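Review import stuck at 50 posts
Status: Solved
Product: Clustico for book blogs
Plan: Farngate hosting, basic

Reported problem
I'm moving my thriller and crime reviews over from Lelinix. The export file holds 300 reviews. The importer stops at 50 every time and the page says "Import finished" with no error. Star ratings come through fine, but the spoiler tags show up as plain text in the middle of the reviews.

Step 1 - Checked the export file
Opened it in a text editor. All the reviews are in there, including the long series write-ups. File is not damaged.

Step 2 - Ran the import again in a private window
Same result. Stopped at the same review, a serial killer novel with a curly quote in the title.

Step 3 - Changed the title
Replaced the curly quote with a straight one and ran it again. No change, so the title was not the cause.

Step 4 - Turned off the Koller theme
Switched to the default theme and cleared the cache. The import went past 50 and ran to the end. Koller loads its own review list and limits it to 50 per page, and the importer was reading that limit.
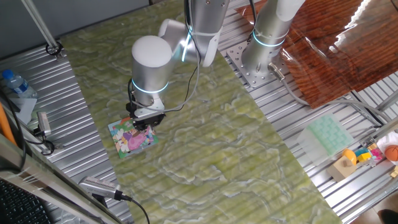 Step 5 - Fixed the spoiler tags
Settings, Reviews, Tag format, then choose "Lelinix (old)". Saved and re-ran on 2 reviews first, then on the rest. Tags now hide the text as they should.

Still open
13 reviews came in without a cover. I'm adding those by hand. Koller is back on and the reviews are all still listed.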